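Equipment round: what we are asking for this year

The equipment budget for the Climholm workshop has to be with the finance office by April 19, 2018, and the list is nearly settled. Members who were at the last planning meeting will know most of it already. The main change is that the second arm pair has moved up from next year's list, and the new workbench has moved down.

We had two quotes for the arms, one from Fuvadik and one from Stirach. Fuvadik is cheaper on the arms themselves but charges separately for the hands, the mounting plate and the first year of support. Stirach puts everything in one price and delivers in October. Once the extras are added the two come out close to each other, and we are going with Stirach on delivery and on the length of the warranty. Jytte Frandsen has both quotes if anyone wants to go through the lines.
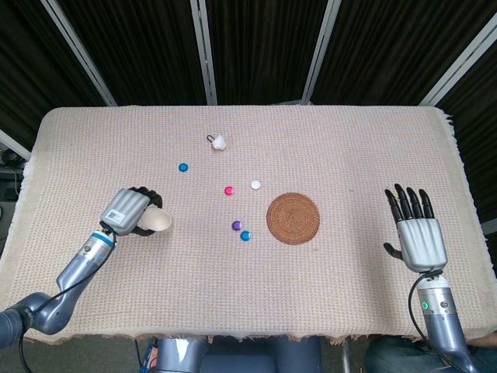 Spare parts are the line that went wrong last year, so it has been worked out again from the repair log. Fingers and cables make up most of it. We ran to 147 hours on the hands over the winter, and the fingers wore faster than the supplier's sheet said they would. Small and awkward items account for a lot of the time on the table. A cup is a fair size for a hand to close its fingers round, but the flat discs lying on the cloth are another matter, and practice on that sort of thing is what we expect to do more of. The cables run along the outside of the arms, where they can catch, and we want a spare for each side on the shelf before the autumn.

Table items come out of the consumables line and need no quote. The limit stays at 300 for the year. Please keep buying cups, coasters, discs and other household bits locally and hand the receipts in at the end of the month. Cloths can go on the same line. Anything over 100 for a single item needs a signature first.

Usmani have offered a service contract at 62 a month. It covers two visits a year and phone help, but no parts. We have asked whether the price holds for two pairs of arms, and the line stays in pencil until they reply.

The workbench will go back on the list next year, together with the second storage cabinet. Corrections to the list should go to Jytte before it is sent in.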